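Low cabinet for office files: folders standing up or lying flat?

gurnham_gal
We finally got the long low cabinets in at work, the pale wood-look ones with double doors, and I got volunteered to set them up. Each one has a single shelf across the middle. Everything we own is in blue plastic file folders with the white label window on the front. My plan is to stand them upright on the shelf like books, but a coworker says they'll all be on the floor by lunch. Who's right?

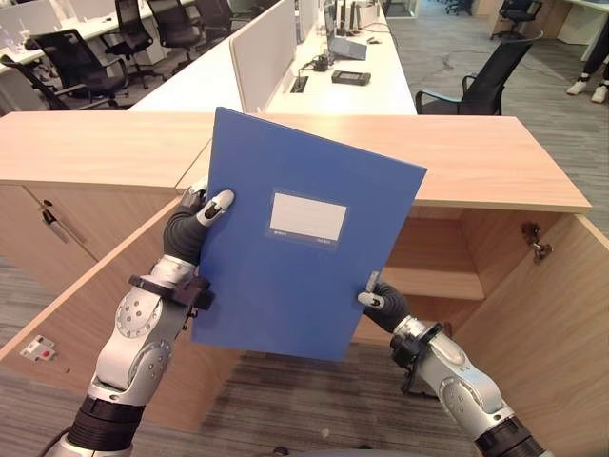 I should add that there are going to be 300 of these things by the end of March 2026, so I don't want to do it twice. Also the labels are all still blank, ugh.

brirko_bob
Stand them up. Flat piles are where paperwork goes to die. You always want the one on the bottom, and then the whole pile slides out on your feet (ask me how I know). One lonely folder will flop over, so start at a side wall and put a bookend on the open side until you've got enough to hold each other up.

Noémie Fraser
Gonna disagree with Bob a little. I did upright for two years at Barajas and the plastic ones are slippery! They lean, then they bow, and then the papers inside curl at the corner. I went to flat stacks, maybe six high, and I've been happy since January. Plus you can read the front label without pulling anything out.
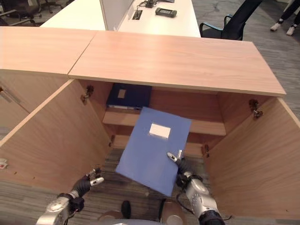 I'd keep the dark navy ones apart from the regular blue too, if you have both. We made navy "closed" and the lighter blue "still open" and it saved me so much digging.

gurnham_gal
Ooh, I like the color thing, stealing it. Six high sounds like a lot of stacks though?

Hưng Đồng
It is a lot of stacks, sorry Noémie. With 300 folders I'd never go flat. Put the spare shelf pegs in and see if the shelf will move up or down a notch. You want enough headroom to tip a folder out by its top corner. And fill the bottom half first so you aren't loading all the weight onto one shelf.
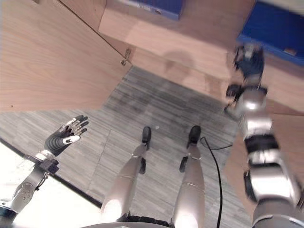
What do you put on the labels if they stand upright? Put the short name on a spine sticker and save the front window for the full title and year.

brirko_bob
What Hưng said. Pencil first, then a label maker once you've lived with it for a week. Ours is a Movton and it eats tape like crazy, but it does print small enough for a spine.

Noémie Fraser
Fine, fine, upright for the big batch. I still say flat for anything you open every day! Half a shelf, that's all I'm asking.

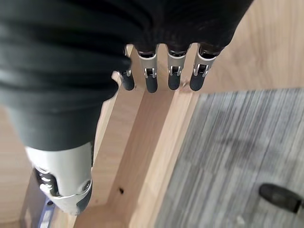 And wipe the shelf down before you load it. Mine had sawdust in the back corners and it got into everything.

gurnham_gal
OK, going upright on the bottom and giving Noémie her half shelf on top. Bookends are ordered. Does anyone leave both doors open while they load, or do you do one side at a time? I keep banging my shin.

brirko_bob
Both open, and kneel.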